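Jibrin wood-grain texture notes

A README for the tileable wood textures we keep for table and floor renders. Read it before you trust the word "seamless" in the pack's name.

Status: December 2022, maintained by Milan Lambrechts

I doubt most claims made for texture packs, including ours. A tile that looks fine on a flat preview can fall apart on a long tabletop, so check the grain at the angle you plan to render.

Pale and honey-brown wood grain, rendered: 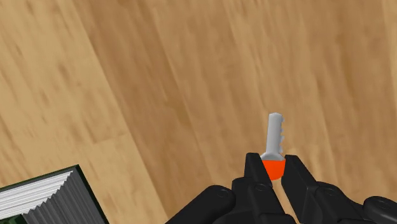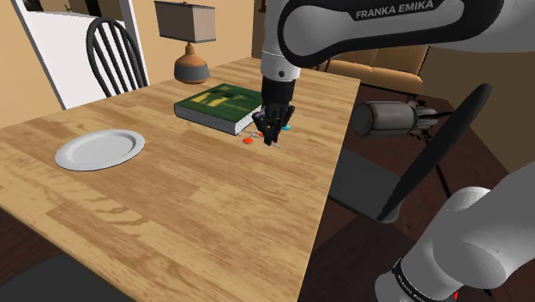

Known problems

Repeats show after 5 tiles. Ruoxi Shen says you stop noticing them – I don't.
The 2 roughness maps were made by eye. Don't treat them as measured.
Rotating by 60 degrees hides the repeat but breaks the plank edges.

License terms are in the Nengate folder. Ask Milan before you ship anything.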